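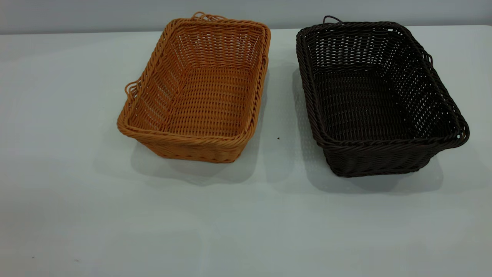 冷蔵庫の野菜室が週に一度「地層」になる家に住んでいる。いちばん上が昨日のレタス、中ほどに先週のきゅうり、底のほうには考古学者を呼びたくなる何か。長いあいだ、これは自分の性格の問題だと思っていたが、性格を直すよりカゴを買うほうが安い。うちでは常温の野菜と、冷蔵庫に入れる前の野菜を、編み目のある四角いカゴ二つに分けている。橙がかった明るい茶色のほうが「今週食べる」、ほとんど黒に近いこげ茶のほうが「まだ平気」。ラベルは貼らない。貼った年もあったが、家族は字を読まない。色なら読む。

以下、そのカゴの周辺で覚えたことを、順不同で書いておく。2019年ごろからのメモが元なので、途中で言うことが変わっている箇所もあるかもしれない。

## 玉ねぎとじゃがいもは別居させる

仲がよさそうに見えて、同じカゴに入れるとじゃがいもの芽が元気になる。気のせいだと言う人もいるし、私も最初はそう思っていた。引っ越し前の台所で、じゃがいも5個を玉ねぎの隣に置き忘れたことがあり、気づいたときには小さな森だった。以来、玉ねぎはこげ茶、じゃがいもは紙袋に入れて流しの下。流しの下は湿気るので本当はよくない。よくないが、うちで暗い場所はそこと押し入れだけで、押し入れにじゃがいもを入れると家族会議になる。

芽が出たものは芽と根元を深めにえぐる。皮が緑になっていたら、緑の部分を厚くむく。全体が緑っぽいものや苦いものは捨てる。ここでけちっても得をするのはせいぜい数十円で、腹を壊すと一日つぶれる。

## 新聞紙はまだ現役

新聞を取らなくなって困ったのは、ニュースより新聞紙のほうだった。ごぼう、大根、白菜、どれも新聞紙で包むのが前提の世の中だったのだと、なくなってから知った。代わりにいろいろ試した結果を書く。

- キッチンペーパー:性能は文句なし。値段に文句がある。
- 通販の箱に詰めてある茶色い紙:かなりよい。しわくちゃなのがむしろ包みやすい。
- チラシ:つるつるした紙は水を吸わない。白菜がただ派手になる。
- 古い手ぬぐい:ぬらして固く絞り、葉物を包む。洗うのを忘れなければ最強。私は忘れる。

今は通販の紙を畳んで引き出しに入れている。畳みすぎて引き出しが開かなくなったので、上限を厚さ5センチと決めた。

## 葉物は立てる

ほうれん草も小松菜も、寝かせるより立てたほうがもつ。畑で立っていたのだから、というのがよくある説明で、野菜の気持ちはわからないが、たしかにもつ。牛乳パックの上を切って野菜室に並べるのがいちばん安い。Grikentという店の仕切りケースも買ってみた。よくできているが、うちの野菜室には縦に入らず、横にすると葉物が寝る。いまは乾電池が立っている。

買う前に測ること。これは野菜に限らない。私は58センチの棚に60センチの箱を買って帰ったことがある。誤差だと思った自分を、いまでも少し尊敬している。

## カゴの手入れ

編んだカゴは、編み目に玉ねぎの皮が入る。薄くて軽くて、つまむと割れて二枚になる。逆さにして底を軽くたたき、残りは使い古しの歯ブラシでかき出す。掃除機のブラシでもいいが、弱にしないと編み目のほうを持っていかれる。

水洗いできるかどうかは素材による。樹脂なら風呂場でシャワーをかけて、乾いたら戻す。天然素材は固く絞った布で拭くだけにして、風の通る日陰に半日。私は一度、籐のカゴを丸洗いして部屋の中で乾かし、底に黒い点々をこしらえた。模様だと言い張って2か月使った。

底には紙を一枚敷いておくと、土や皮ごと丸めて捨てられる。前の章の茶色い紙がここで役に立つ。引き出しの上限を守るためにも、どんどん敷くべきである。

## 「今週食べる」カゴの運用

色分けの仕組みは単純で、買ってきたらまず全部「まだ平気」に入れる。日曜、と決めていた時期もあったが続かなかったので、いまはゴミ袋を替えたついでに見直し、しなびそうなものを明るいほうへ移す。献立は明るいほうだけを見て決める。

困るのは、明るいほうに長ねぎと柿とにんにくしかない日だ。そういう日は次のどれかになる。

1. 全部刻んで、とりあえず油で炒める(柿は除く)
2. 全部刻んで、味噌汁に入れる(柿は除く)
3. 見なかったことにして、そばを茹でる

3が多い。それでも何が残っているかを知ったうえでそばを茹でるのと、知らずに茹でるのとでは、翌日の買い物が違う。長ねぎを三本持っている人間は、四本目を買わない。以前の私は買っていた。

Skuvuviaという在庫管理のアプリも試した。冷蔵庫の中身を入力しておくと期限を知らせてくれる。入力が面倒で、にんじんを登録したところで力尽き、以後しばらく、毎朝にんじんの心配だけをされて暮らした。

## 果物について少し

りんごは別にする。りんごの近くに置いた葉物は早く黄ばむので、袋に入れて口をしばる。逆に、固いキウイを早く食べたいときは同じ袋に入れてもらう。迷惑な隣人にも使い道はある。

バナナはつるす。台所用品の棚で見かけたChooというバナナ掛けは1本の棒が曲がっているだけの品で、ずいぶん強気な値段だった。S字フックで同じことができる。ただし、フックを換気扇の近くに掛けないこと。油をまとったバナナの皮は、むく人を選ぶ。

みかんを箱で買ったら、まず全部出す。一つかびていたら隣も疑い、ぬれていれば拭いて乾かす。ヘタを下にして並べ直し、間に紙をはさむ。去年の箱は21個目で最初のかびに当たった。数えていたわけではなく、家計簿の横に「正」の字を書く癖があるだけだ。それを数えていると言うのかもしれない。

## 梅雨どきの変更点

6月に入ったら常温をあきらめる品目が増える。うちの台所は夕方に29度まで上がるので、にんにくは皮をむいて冷凍、しょうがはよく洗って水に沈め、ふたをして冷蔵庫へ。水は数日おきに替える。替えないとどうなるかは、ふたを開けた人だけが知る。

玉ねぎは数を減らして、カゴに重ねず一段で置く。Zaltmontの直売所で売っているような、つるす網に入れてもいい。ベランダ側の窓にぶら下げたら、雨の日に窓を閉め忘れて全滅したので、つるすなら部屋の中をすすめる。

米びつも、このころに一度空にして拭く。唐辛子を入れておくと虫が来ないと祖母に聞いて信じていたが、米を冷蔵庫に移してからは唐辛子の手柄なのかどうか確かめようがなくなった。いまも一本入っている。

*4/6/22 追記:新玉ねぎは水分が多いので「まだ平気」には入れない。買ってきた日から明るいほうへ。紙で一個ずつ包んで野菜室でもいいが、包むと中身が何だったか忘れるので、包んだ紙に鉛筆で「玉」と書く。さっき字は読まないと書いたが、これを読むのは私なので。*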